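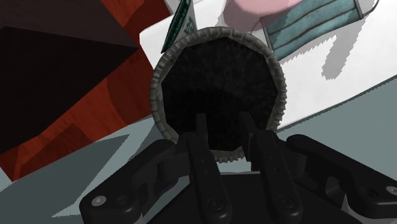
Dakum opened the doors of its training hall to the public one evening in May, and a respectable crowd came to watch a robot learn to tidy up. Most of the learning happens in simulation, so the visitors spent much of their time looking at a large screen. On it, the gripper went in with both fingers open towards a round container with a ribbed grey rim, while a teal face mask lay on the white surface beyond, waiting its turn or perhaps hoping to be overlooked.

Benedikt Rothe, who leads the project, told the hall that the software, known as Rulero, had practised the job 200 times that afternoon. He was asked how many of those had gone well and replied that it depended on what one meant by well. The front row seemed to find this fair.

Five visitors were then invited to steer the simulated arm themselves. Ilse Wegener, a retired piano teacher, took to it quickly and had to be asked twice to give up the controls. Detlef Hamann knocked over most of what there was to knock over — and pointed out, correctly, that none of it would need sweeping up.

The real arm made its appearance after the coffee. It moved a cup from one end of a bench to the other in about 5 minutes, to warm applause. A boy near the back offered to do it faster and was thanked for his interest.

Sabina Kováčik, who looks after visits at Dakum, said the hall would open again in the autumn, by which time the arm should be quicker. The coffee, she added, would be the same.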